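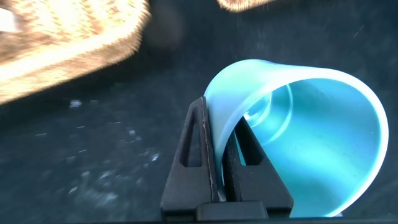
Wrist view: the gripper on the wall of the blue cup, one finger inside the mouth.

Vukel Cups and Baskets

Hi, and thanks for downloading! Vukel is a small set of demonstrations where I drive a robot arm by remote control and try to get plastic cups off a dark table and into woven baskets. I recorded it in January, mostly in the evenings, and I'm still fixing bits of it, so check the changes file before you retrain anything.

What's in it

There are 47 episodes in the main folder and 10 more in "held_out". Every episode has the wrist video, the joint angles, the gripper opening and my stick commands. Binta Eze drove 4 of the main ones and I did the rest, so you're mostly learning my habits (sorry about the slow approaches, I get nervous near the rim).

How I drove

I used a Kuster hand controller with the wrist view on a laptop next to me. My usual grasp on a cup lying on its side is to slide one finger into the mouth, keep the other along the outside, and squeeze the wall between them. Squeezing the whole cup from the outside was a pain — it kept rolling away from me. Go easy on the grip if you replay these on your own arm!

Things to know before you train

The wrist view is close in, so a cup can fill a lot of the picture and you may only get a corner of a basket. Bright spots wash out too, mostly on the baskets. I left the exposure alone and I'd suggest you try some brightness changes in training.

The tabletop has scratches, specks and a smudge or two. I didn't clean those up in the video.

Episode 34 has a long pause in the middle where the controller lost its link. The commands are all zeros there, so trim it or skip it.

Files

Each episode is its own folder, with a notes.txt if I had something to say. The loader script is called vestness.py (named after the older project I stole it from). Run it with no arguments and it prints the episode list.

Questions

Open an issue, or find me in the Flornport robotics chat. I read it every Thursday.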